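4.2 Equipment selection and cost allocation

The budget was fixed before the task set was final, so the purchasing plan had to cover items whose quantity was not yet known. We split the plan into capital equipment (arm, controller, wrist camera) and consumables (finger pads, cable sleeves, surface cloth). Capital items were quoted by two suppliers, Levthorpe and Grarkent. The Grarkent quote was lower on the arm but left out the controller license, which is billed per seat and renews every November. With the license included, the Levthorpe package cost less over the planning period and was selected.

Consumables were harder to estimate. Following Karamanlidis, we set replacement intervals by logged episodes instead of calendar time. Finger pads were budgeted at one set per 50 episodes and the work surface at one cloth per 101 episodes. The full collection was planned at 703 episodes, and the order quantities follow directly from that number. Spare wrist cables were purchased as a separate line, as the lead time from Foltico was longer than the time we could leave the cell idle.

A dark gray cloth was specified for the work surface (Figure 2). Lighter cloths were priced at the same unit cost and were rejected on the basis of glare under the planned lighting.

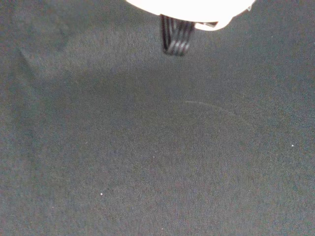

Figure 2. Work surface from the wrist camera.

Cleaning supplies were charged to the operating account and do not appear in the capital total. Cristóbal Ledesma reviewed the split between the two accounts and moved the camera mount from consumables to capital, which raised the depreciable base but left the overall request unchanged.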